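The Lid Collection: Small Things, Sorted on a Bed

I love a junk drawer. I love it even more when it gets tipped out and everything has to find a new spot, and for that there is no better surface than a bed with a loud cover on it. Red, covered in yellow blossoms, the kind of print that makes a plain cardboard lid look like a display case!

This page of the Brivedthorpe tidy-up gallery is all about box lids. I've been a lid person for years. Low walls, so you can reach in from any side, and a flat bottom that takes a book without a fight. Put the book down first and let the small stuff ride on top of it. My own record is 40 objects in a single lid (paper clips don't count, I've decided), and the drawer at home still wouldn't close afterward.

Two lids, both with a pink book in them:
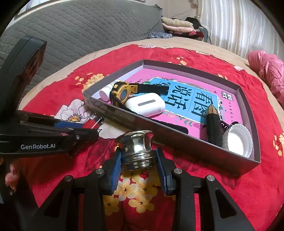

The black and yellow sports watch, the earbud case and a fountain pen lying across the book. That shiny metal fitting is my favorite thing on the whole page, it picks up the red of the cloth so nicely.

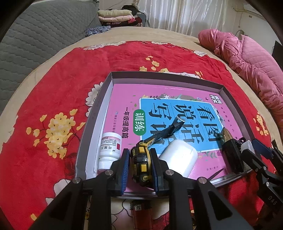
Tape measure, a pill bottle, a white container and a utility knife, with the workbook underneath. I'm a sucker for a yellow tape measure, and folded clothes in the background always cheer me up too.

Bretarach wrote in that lids are fine for an afternoon but hopeless for a year, because they can't be stacked and the dust gets into everything, and that anything with a blade should go in a drawer of its own with the edge put away. Fair on both counts. I've since moved my knives to a tin. The lids stay, though, at least for the sorting part, and for dust I lay a second lid upside down on top, which works if the two came from the same size of box.

If you have a good lid, send it over! Shoe boxes, shirt boxes, the big flat ones that calendars come in. The next page is set aside for kitchen drawers and has room for 9 more entries. Rubber bands and dead batteries very welcome.

Gallery page put together by Uddin. More lids go up in July.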